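Blinds, second attempt

11/12/2021

The glare problem in the Skambridge office is mostly fixed, so I am writing down the settings before I forget them.

The room has glass along the back and more glass on the right-hand side, all of it covered with white horizontal slatted blinds. When we moved in during October, every blind was set differently. The glass reflects the ceiling lights as long bright streaks, and depending on where you sit, the streaks land in your line of sight or on your screen. Athina Economou had her monitor turned so far away from the right-hand wall that she was typing at an angle. I had a headache by mid-afternoon most days and blamed the coffee.

My first attempt was to close everything. This dims the view into the next space but does nothing for reflections on the glass in front of the slats, and it makes the room feel like a storage unit. I left it that way for four days and then gave up.

The second attempt went as follows.

1. Open all slats to horizontal, then tilt them until the far side is only visible as outlines. On our blinds that is 11 half turns of the wand from fully open. The count will differ on other hardware.

2. Set one blind correctly and match the rest to it by eye from the doorway. Matching them from close up does not work. The angle looks right from a foot away and wrong from the desk.

3. Lower every blind to the same height. Ours have a drop of 1765 mm to the bottom rail, measured with a steel tape. One cord had slipped and that blind was sitting noticeably lower.

4. Move the desks last. We had been moving desks first, which meant every change to the blinds undid the work.

The lamps are 4000 K and I left them alone. Markos Theodorakopoulos wanted to swap them for something warmer. I don't think color temperature has anything to do with a reflection, and he has agreed to wait until January before bringing it up again.

For the monitors, the rule I settled on is that the screen should sit at an angle to the nearest glass, never parallel to it. Parallel gives you a clean reflection of a lamp. Turned a little, the reflection slides off the edge of the screen. The desks are white, so they bounce a fair amount of light upward too. A dark desk mat helps if you use a glossy screen. I ordered one from Stimard and it smells of rubber, so it is airing out at home.

Dust is the remaining issue. White slats show it quickly once they are tilted, and wiping them with a wet cloth leaves lines. A dry microfiber cloth folded over two fingers works, starting from the top slat. Do it with the slats closed one way, then the other.
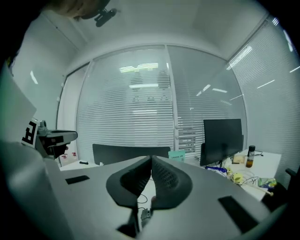

The wand on the blind nearest the door is still stiff. I will try silicone spray on the tilt mechanism, and if that fails, Stavros Panagiotou has a spare from the Temudia office.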